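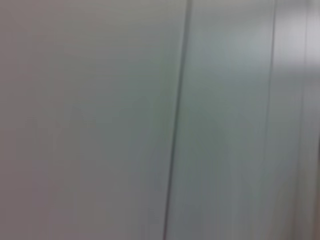

News > Automation > Standards and practice

Otix issues working rules for wrist cameras on handling cells

Otix has published a set of working rules for robot cells that rely on a camera mounted at the wrist or gripper. The document, titled Wrist View Practice, runs to 11 clauses and applies from September to all cells the company operates or maintains under contract, including those at its Trirkdale site.

The rules cover three subjects: how a picture from the wrist camera is judged fit to use, how arm speed is limited when it is not, and what has to be recorded. They do not replace the risk assessment for the cell and do not alter any guarding or stop function. Clause 1 states that a wrist camera is a process device and may not be counted as a safety device, whatever software is attached to it.

Mohandas Warrier, who edited the text, said the need for it came out of a review of handling logs at Trirkdale. The review covered 221 stops over one production period. In 131 of them, the last picture used by the controller before the stop contained no object outline that the software could locate. The arm had kept moving on an earlier position estimate.

"The controller was doing what it had been told to do," Warrier said. "It had a position, the position was old, and no rule said how old was too old. Each integrator had picked a different value, and two of the cells had no value at all."

Clause 4 now sets that rule. A position estimate taken from the wrist camera expires when the arm has moved farther than the clearance between the gripper and the nearest known surface. After that point the arm may continue only at reduced speed, or return along the path it came in on. The clearance is to be written into the cell file and checked again whenever the gripper fingers are changed.

Plain surfaces get a clause of their own. A panel or sheet with a smooth, matte finish gives the software little to measure against, and motion blur removes what is left. Clause 5 says that such pictures are to be graded "no reference" even if exposure is correct and the camera reports no fault. A single seam or crease does not raise the grade, as it fixes the view in one direction only. Two features that cross, or one feature plus part of a known object, are the minimum for a usable grade.
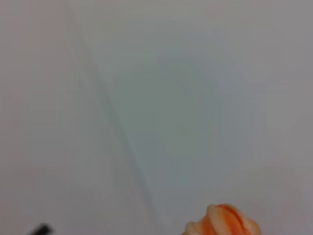 Wrist camera view of a pale surface, with the top of an orange-and-cream striped object at the lower edge.

Partial objects are covered in clause 6. An object that enters the view at the border may be used to confirm that something is present. It may not be used to calculate a grasp until the whole outline needed for that grasp has been in view at least once on the current approach. Where the object is out of focus, the cell must either move to a set viewing distance or hand over to a second camera.

The same clause asks that the gripper fingertips be masked in software wherever they can appear in the picture. The mask has to be redrawn after any change of finger, bracket or lens. During the review, two stops were traced to a fingertip being read as the near edge of a workpiece. Both cells had been fitted with longer fingers without the mask being updated.

On lighting, the text is brief. It asks for diffuse light, a fixed exposure during approach moves, and a check for washed-out areas at the start of each shift. Automatic exposure is allowed only when the arm is standing still. Tedesco, which supplies lighting and camera brackets to several of the cells, had asked during drafting for automatic exposure to be permitted at reduced speed as well. The request was not adopted, but the point is listed for the next revision.

Record keeping takes up clauses 8 to 10. For every unplanned stop, the cell must store the last picture used for a decision, the last picture received, and the arm speed at both. Under the previous arrangement most cells stored only the last picture received, so the log could not show what the controller had acted on. Blurred and featureless pictures must be kept with the rest. Warrier said that these had often been deleted by a cleanup script on the grounds that they contained nothing.

"A gray picture with a time and a speed next to it tells you a lot," he said. "Without the speed it tells you very little."

Operators are not expected to grade pictures during production. Grading is done by the software, with a manual check of a sample at each scheduled service. The person doing the check signs for the sample and notes any grade they disagree with. If the disagreement rate goes above the limit in the cell file, the grading settings are frozen and the cell runs at reduced speed until they have been reviewed.

Existing cells have until their next scheduled service to comply with clauses 4 to 6. The record-keeping clauses apply at once, except on older controllers with no spare storage, where the stored pictures may be moved to a plant server. New cells must meet the full text at handover. Integrators are to supply the clearance value, the fingertip mask and a sample of graded pictures as part of the acceptance file.

Iltley, which runs handling cells of a similar type, has received a copy and will try clauses 4 and 8 on one line before deciding on the remainder. Otix said comments from outside users would be accepted in writing, with the clause number and the controller type stated.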